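Some notes on the subscription box side of Idanton, our two-person shop selling kids' hair clips. Thread.

1/ Orders in the spring run: 684. Each box holds 8 clips on a printed card. Single-clip orders are handled separately and are not part of that number.

2/ Cards come from Nellano. Minimum print run went up in April, so we now use one card design for all sizes and mark the size with a sticker on the back. Cost per card dropped. Sorting time went up slightly.

3/ Ribbon is from Wouters. The grosgrain frays if cut cold. We heat-seal both ends before folding. Satin gets the same treatment at a lower setting.

4/ Returns: 11. Most were for color. The "dusty rose" listing photo was shot under warm bulbs and read as peach. Reshot in daylight and replaced. The old photo is still on the Grirkero listing until their next catalog update. 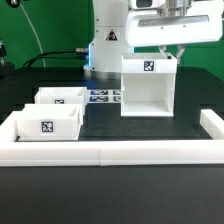
5/ Shipping. We moved from padded envelopes to flat cardboard mailers. Heavier, but the cards arrive without a crease. The mailer still fits a standard mail slot, which was the main requirement.

6/ Skipping a month: the cutoff is the 8th. After that the label is already printed and we can't pull the box. The link is at the bottom of your order email, under the tracking number.

7/ Gift subscriptions renew only if the buyer turns renewal on. Default is off. Two people asked this week, so the wording on the checkout page has been changed.

8/ Next box is the gingham set. Baby size has the lined clip, toddler size does not. Pick the size at checkout; we can't change it after the cutoff.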